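Equipment and planning
30 Sep 2025
By the Niltby bench team

Dear all at the Rutherford fund,

Thank you for your patience with this one. We had promised it a little sooner, but the quotes for next year's equipment came in slowly and it seemed kinder to send you one full letter than two halves. The short version is that we are within budget, the handwriting work is well under way, and we would like to talk to you about what to buy next.

You will remember that the first part of the grant went on getting the two-arm bench at Niltby up and running, and that we chose writing on a small whiteboard as our main task. It is a lovely thing to plan a budget around, as the materials cost next to nothing — markers, a board, something to wipe it with — and nearly all the money can go on the arms, the cameras and the spares.
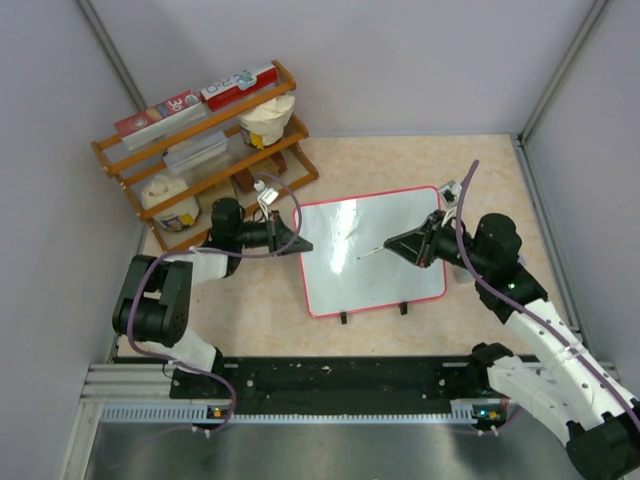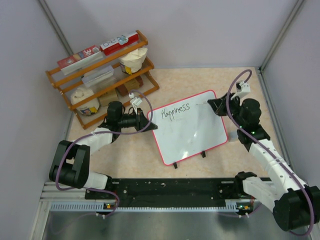

The two-arm bench with the whiteboard and marker; "Happiness" is on the board in the second picture.

Spending first, then. Small consumables have come to £269 so far, which includes markers, cable clips and a second board kept in the cupboard. Spare parts for the grippers came to £524, and that was more than we had hoped. We ordered them through Verkudetti, who were very good about delivery, though postage on small orders does add up and we now save our requests and send them in together.

For the coming year we have three purchases in mind. The dearest is a spare arm, complete, so that a fault in one joint doesn't leave the whole bench idle while we wait for a part. After that we would like a second set of wrist cameras with their brackets. Last, and cheapest, is a box of 100 markers, as the price for each drops nicely at that number and we do get through them.

We also asked Dranine to quote for a yearly service visit. Their price was fair, but we feel we can do most of it ourselves for now, and we would sooner put that money towards the arm. If you see it differently, do please say so — we are quite open on this point.

Bench time is set at 40 hours a month and we would like to keep it there until December, when we hope to send you firm prices and a proper order list for approval. The quote for the arm will need renewing before then, and we will forward the new one as soon as it reaches us.

With warm thanks, as ever, from all of us at Niltby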